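Moving, sort of
16 August 2020

Quick one, boxes everywhere. We got the keys to the Virnbridge flat, finally, after waiting since February. Second floor, no lift, 7 trips up the stairs before lunch. Knees gone.

The van was from Szulc, booked online, fine. Smelled of dog. Driver took the Kerholm road by mistake so we lost an hour, then got stuck behind a tractor all the way past Sturnness. Hot. No radio.

Kitchen first, everyone said. So kitchen first. Bowls out, kettle out, can't find teh tea. Found it at six in with the shoes.

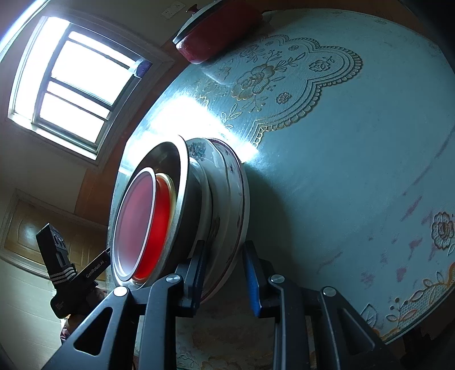

Stuff still to sort

Broadband. They say eight days, I say we'll see. Working off my phone till then so if you've emailed me, sorry, be patient.

Meter reading was 2645, writing it here becuase I will lose the bit of paper.

Curtains. None of the old ones fit. Bedroom gets the sun at silly o'clock and there's a blanket pinned up for now.

Council tax, doctor, post redirect. Boring. Next week.

Neighbours seem nice, one waved. Chip shop on the corner is shut till September, gutted. Right, bed needs building and I've lost the allen key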